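## Workshop notes: Doson learns about doors

The delivery robot Wenche Aasen and Amna Khattak are building on the back bench still has no body. It has two drive motors, a lidar and a name, Doson, which came well before the wheels. Until the chassis is cut, it lives in a simulated apartment, where it can hit things for free.

Amna put the rooms together in October, and this week's job is the threshold. Doson has to leave a wood floor, cross onto carpet and stop before the far door. So far it has managed this 7 times out of 40, a record Wenche describes as "early."
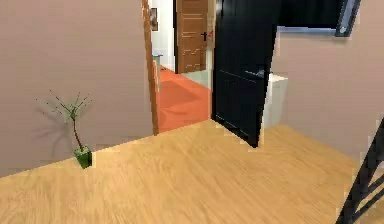
*The test apartment: wood floor on the near side, orange-red carpet through the doorway, brown door at the end.*

The black door is a sore point. Doson's planner gives it a very wide berth, then loses its nerve and goes back to sulk by the potted plant. Twigs that thin barely register on the lidar – the pot does, thankfully. Ingvild Fjeld has asked for more furniture. Amna has asked Ingvild to model it.

Cutting starts when the planner can get through a doorway on request. The sheet stock from Wumulwood is behind the band saw with Wenche's name on it. Please stop using it as a shelf – it has been moved for coffee cups twice. Anyone with a spare 12-volt charger should talk to Amna.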